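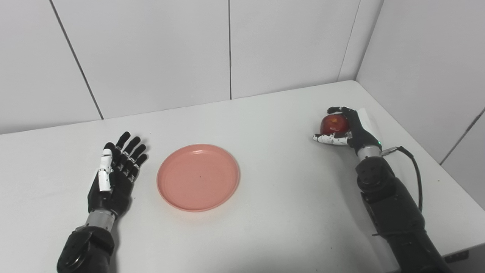

Right hand holds its grasp, left hand drifts while idle (two-arm planner)

Posted by Kinga Erdős

Hi all! I'm working on a fruit-to-plate task with two five-fingered hands, and I'm stuck on something that feels like it should be easy. The right hand picks the apple, the left hand is supposed to park flat on the table next to the pink plate and do nothing until I ask for it. Picking is fine. But as soon as the right arm starts its move toward the plate, the left wrist command starts creeping, a tiny bit per cycle, and after 882 cycles the planner throws a self-collision warning and stops everything with the apple still in the air.

I'm on Pokgate for planning, and the joint commands go out through our own bridge (we call it Arngate, it's small and a bit ugly). I've tried raising the stiffness on the left arm and it made no difference that I could see in the logs. Is there a proper way to tell the planner "leave this arm alone"? I'd like to keep both arms in one group if I can, the handover task needs it.

olmedo_fan

Have you tried restarting the planner? Mine did weird stuff after an update in November and a clean restart fixed it. Also check your cables.

tablecloth_math

I had this, or something so close that I'd bet lunch on it. Look at where your idle arm gets its target each cycle. If the bridge fills in the missing joints from the measured state, then you're feeding the sensor reading back as the new command. The arm sags a hair, you read the sag, you command the sag, and round you go. Stiffness won't help because the target itself is moving!

What I do is latch the last commanded position when an arm goes idle and keep sending that until somebody claims the arm again. In my code it's 3 lines plus a flag. You can keep both arms in one group, just make sure the idle joints come from the latch and never from the state message.

Two more things to look at. If your hand is resting on the table, latch a pose slightly above contact, or you'll have the arm pushing down the whole time. And plot commanded against measured for the left wrist before you change anything. If both lines slide together, it's this. If the commanded line is flat, ignore me and go look at your calibration.

Kinga Erdős

Both lines slide together, ha. The bridge was filling from state, line 1066, with a comment from me saying "fix later." Latching it now, and I'll post the plot tonight once I've run the whole thing through to the plate.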